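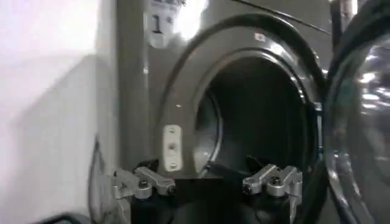 Laundry room, Ditcombe building

Posted 03/12/2019

The shared laundry on the ground floor of Ditcombe reopened at the end of November with 4 washers and 2 dryers. It serves 16 flats, plus anyone from Stitholm who has a key. A wash costs 900 tokens on the Jelus card, and the card can be topped up at the front desk.

Washer 1 is the grey front loader with its number on a white label, up and to the left of the door. Please use the number when you report a fault. Leave the door open after your wash so the drum can air, and check the rim for socks.

Dryer 1 has its own number 1, so say "washer" or "dryer" as well. The characters above the numeral are 智慧烘, roughly "smart drying". The drum is stainless steel, with a slotted vent grille along the bottom of the opening. Wipe the grille with a dry cloth if there is fluff on it.
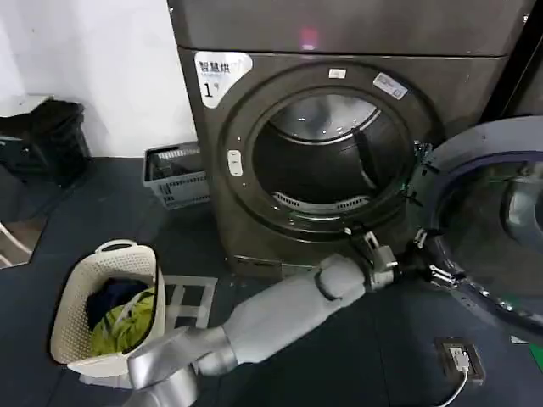 Liao writes that the dryers take much longer with a full load of towels, and asks if the two could be booked in advance. Booking is not possible at present. Half loads dry faster, and evenings after nine are usually quiet.

Lost property goes in the box by the stairs and is cleared at the end of each month.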